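Handheld demonstration collection, Faltport site
Progress report for August
Prepared by Afroza Gamage for Nimal Gunawardena, Cladance

Status

Collection is on schedule. The set stands at 1388 accepted episodes across 5 tabletop tasks. Delivery of the first full set to the Katska training group is unchanged. One item needs a decision from Cladance and is listed at the end.

Work done this period

Lộc Sầm rewrote the recording script so that both grippers and the head camera start from a single trigger. Before this change the three streams were started separately and aligned afterward from a clap at the beginning of each episode. Alignment failed often enough that a second pass by hand was needed every Monday. The second pass has been dropped.

Sumaiya Haque revised the operator instructions. The main changes are:

Operators hold both grippers in view of the head camera before the first reach and again after the last release.
Each episode starts with the jaws open.
Pauses longer than 5 seconds end the episode.
The object is placed by a second person between episodes, from a printed list of start positions.

The flat-object task was added in the middle of the month. The operator picks up a thin item lying flat on the table, turns it over and sets it down. It is the hardest of the tasks so far. The finger pads have little to close on, and most operators learn to slide the item to the table edge first. We are keeping both strategies in the set and labeling them separately, as Katska requested.

Quality checks

Episodes are rejected for three causes: lost marker tracking on either gripper, dropped frames in the head camera, and task errors. Tracking loss remains the largest. It occurs mainly when one gripper passes behind the other, or when a wrist rotates so that the marker cube faces away from the camera. Mitali Hettiarachchi reviewed 100 rejected episodes and found that 30 could be recovered by filling the gap from the gripper's own motion sensor. The recovery step is written but has not been applied to the delivered set.

Setup

Sessions run in the upstairs office. The grippers are still cabled, and cable routing affects how freely operators move their right arm.

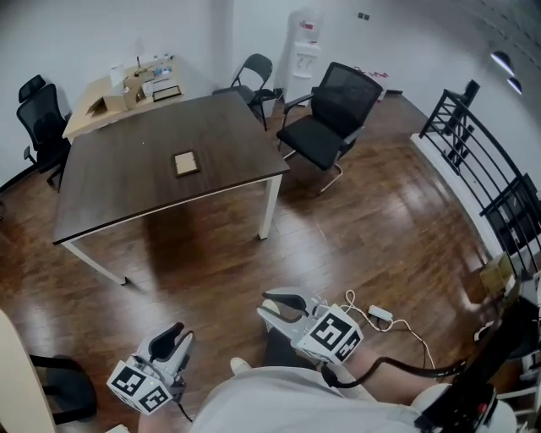
Figure 1. Operator's view at the dark table, one gripper in each hand, marker cubes attached.

Lộc Sầm has asked Biswas for a quote on longer, lighter cables. A battery version was considered and set aside for now on account of the added weight at the wrist.

Next period

Apply the recovery step and re-run the checks on all rejected episodes.
Record the flat-object task on a light tabletop as well as the dark one.
Train two more operators.
Send Katska a small sample with both strategy labels for comment.

Decision requested

Katska would like the head camera video at full resolution. Our present storage will not hold it past the end of next month. Please confirm whether Cladance will cover additional storage or whether we should continue to deliver at the reduced size.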